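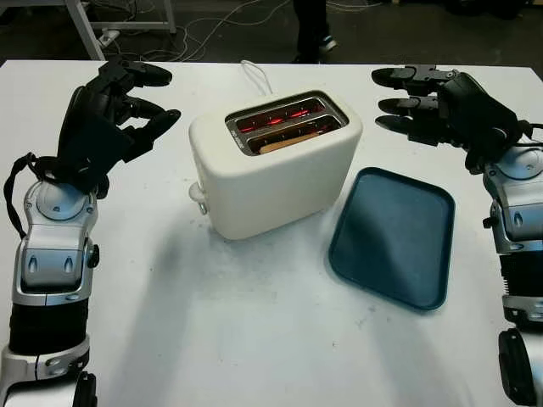
Flolonden Breakfast Kitchen, Back of House Support

Ticket 2341: toast station, slices coming out late on the morning run
Status: open, waiting on Zisberg

Morning all, Valentin Văduva again (yes, me again, sorry!). Picking this up from Monday's note. The toast is fine, lovely colour, but the arms wait too long before moving a slice to the blue tray, so it's going cold while the eggs are ready to go.

What I've tried so far:

Restarted the station. No change.

Swapped to the thicker bread, thinking the hand was struggling to get a grip. It dropped two slices and was just as slow, so we're back on the usual loaf.

Moved the tray closer to the toaster and ran the position check again. That got us from 42 seconds a slice down to 40, so hooray, I suppose, but the old way took Krishnan 4 and he was chatting the whole time.

Rang Pelilier about the toaster itself. They say the lever is meant to be that stiff.

The other thing, and I know it's not really a fault, is who looks after it. Krishnan used to do toast and now he's on plating, which he likes much better (he's told everyone), but every time the station stops he gets called back over and plating backs up. Could we have the stop alert go to my handset instead? I'm in by six anyway.

Also, can somebody show the new starters how to pause it properly? Two of them have been pulling the plug, and then I have to do the whole position check again before service.

Zisberg have the log from this morning and want to try a shorter wait setting. I've said after ten, once breakfast is cleared. Will update here when they've rung back.

Valentin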